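Progress report to the Ngui grant office
Reporting period 4, Dodadeck handling project
Prepared by Kartini Teoh, 27 Dec 2024

Summary

The main event of this period was the open day required under the grant agreement. It ran for one afternoon in our workshop, with 16 registered guests. Work on the handling tasks continued before and after it and is on schedule, apart from the delay noted under Open items.

Open day

Guests were split into groups and each group got the same program: a short talk on what the project is for, a demonstration at the table, and time to try the hand-held gripper themselves. The talk ran long with the first group. We shortened it for the others, and that left more time at the table, where most people wanted to be.

Three visitors came from Vetenari, who run a returns warehouse and are thinking about a trial. They asked mainly about clothing. Their staff spend a good part of each shift getting garments out of bags and laid out for inspection, and they wanted to know how much of that we could take on. I told them that picking up a garment is the part we are most sure of, and that folding is not ready to promise.

The other guests were from Savatell and from two local colleges. The college group asked how many recordings are needed for a new task. We answered from our own logs and offered to send the figures in writing.

The demonstration table, with the gripper open and the clear acrylic stand behind it:

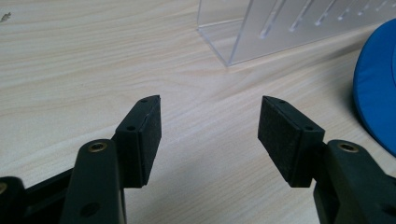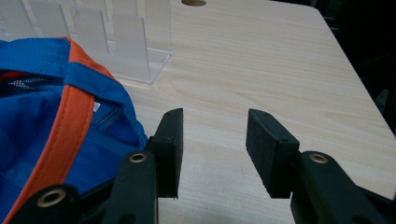
Feedback

We handed out a one-page form at the door. The comments were mostly good. Several people said the gripper was easier to hold than they expected – two said it got heavy on the wrist after a few minutes. One guest asked for a written list of the tasks, so that people at the back could follow along. We will have one printed for the next event.

Open items

1. The new foam for the finger pads has not arrived. The supplier now gives March as the delivery month. We have enough of the current foam to keep working until then.

2. Vetenari will send a box of sample garments for us to try. No cost to the project.

3. The safety sheet for visitors needs one more review before we hold another open day.

Budget

Spending on the open day stayed within the amount set aside for it. The remainder has been left in the events line, and we ask to carry it over to the next period.

Next period

We plan to finish the garment pickup recordings, start on the Vetenari samples, and hold a smaller visit for Savatell engineers who could not attend. A date will be sent to your office once they confirm.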